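Desk lighting, part two: diffusers and flicker

The first part covered lamp placement. After it went up I spent most of June on the other half of the problem, the quality of the light itself. The setup is the same: a second-floor room in Drestdale, one north window, a desk 4 feet from the wall, and a reading surface I wanted at 700 lux with no visible hot spots.

The Trargate panel I started with measured fine at the center and poorly everywhere else. At the left rear corner of the desk the meter gave me 300 lux. The eye adapts to that more than the number suggests, but I read printed tables for a living, and moving between the two zones for a full afternoon gave me a headache behind the right eye by 4 p.m. I returned the panel and bought sheet material.

Diffuser sheet is sold by transmission and by haze. Transmission is how much light gets through in total. Haze is how much of what gets through is scattered. A cheap sheet often has high transmission and low haze, so the individual LEDs show as dots. Opal acrylic has high haze and costs you a good share of the output. Prismatic sheet sits between them and has the side effect of cutting glare at low angles, but the pattern in it is visible from the chair, and some people find that distracting. I do after an hour.
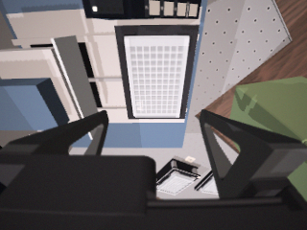
White panel with a square grid, black surround.

Spacing matters as much as the sheet. The rule I use is that the gap between the LEDs and the diffuser should be no smaller than the distance from one LED to the next. With strips at a pitch of 40 mm that means a 40 mm gap, and the fixture gets thick. I tried half that with two layers of opal. It hid the dots and wasted so much light that I had to turn the driver up to its limit, where it ran hot.

The driver is where the flicker comes from. Most dimmable units under a certain price dim by switching the LEDs on and off quickly. Mine switched at 300 Hz, too fast to see directly but slow enough to leave a row of ghost images when I waved a pencil under it. The Rininar driver I replaced it with uses constant current reduction down to the low end of its range. The pencil test is clean at every setting I use. Color shifts a little warm at the bottom, which I can live with.

Wiring notes, for anyone copying this: feed long strips from both ends, use thicker wire than the strip came with, and put the driver somewhere with air on all sides. Mine was in a drawer for a week and the drawer smelled like varnish.

Surface finish is the last variable. A glossy desktop reflects the fixture straight back at you no matter how good the diffuser is. Matte gray is close to ideal. Dark wood is acceptable if the finish is satin, though white paper on it produces more contrast than I like.
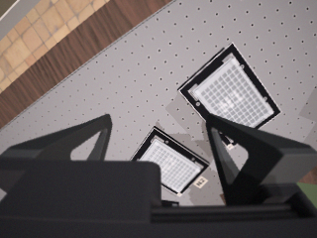 Measurements after the change

Center of desk, 700 lux. Left rear corner, a little under that. Right rear corner, slightly over, from the window. All readings were taken after dark except the last, which I need to redo with the blind down. The meter is a Yau handheld, not recently calibrated, so treat the absolute values with caution and trust the ratios.

Still open: the blind, and whether a second strip along the back edge is worth the extra wire.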